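Rundell Moves Its Handheld Loggers to a Common Battery Pack

June 2024
By the Newsletter Staff

Rundell has started shipping its 566 series of handheld data loggers with a removable battery pack, replacing the sealed cell used in the first three models. The same pack fits the Wunder line of clamp meters, which Rundell took over when it bought the smaller company's product catalog. Customers who own both will be able to keep one charger on the bench and swap packs between instruments.

The request came mostly from field service groups. A sealed logger that ran down in the middle of a job had to go back on its cable for several hours, and many crews ended up buying a second unit to cover the gap. Rundell says the new pack gives 6 days of recording at the default sample rate. Faster sampling shortens that a good deal, and the data sheet now has a chart for it – the old one gave a single figure and left users to guess at the rest.

Memory has also changed. The 566 holds 4000 records per channel before it starts to overwrite, and the overwrite can be turned off in the setup menu. When it is off, the logger stops and shows a full-memory message. Records are exported as plain text over USB, so no special software is needed to read them.
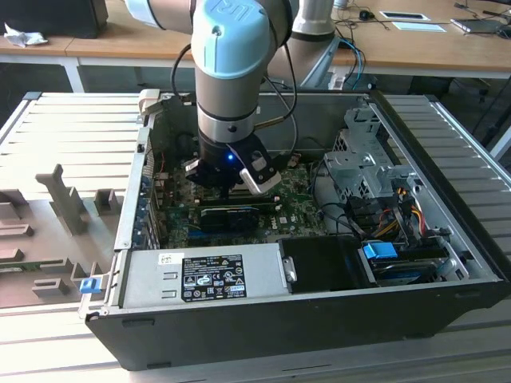
A desktop case with the side panel off and the motherboard exposed.

Existing owners should note that the older loggers can't be converted. The sealed cell is bonded to the rear half of the housing and the charging circuit is different. Rundell will keep calibrating and repairing the first three models, and replacement cells remain on the parts list. Probes and leads from those models work on the new one without an adapter.

Raptis, which distributes both lines in the eastern states, lists the pack as a separate item under part number 1094. The distributor expects to have the two-bay charger in stock by August. Until then, packs can be charged inside the instrument with the cable supplied in the box.

The setup utility, Jetden, has been updated to recognize the new model. Users running an earlier version will see the logger listed as an unknown device, although stored records can still be downloaded. The update is free and keeps existing channel names and alarm limits. Anyone who has written scripts against the old export format should check the date column – it now comes first on each line, ahead of the channel number.

Calibration intervals are the same as before, at one year for both the loggers and the clamp meters. Packs should be removed before an instrument is sent in for service.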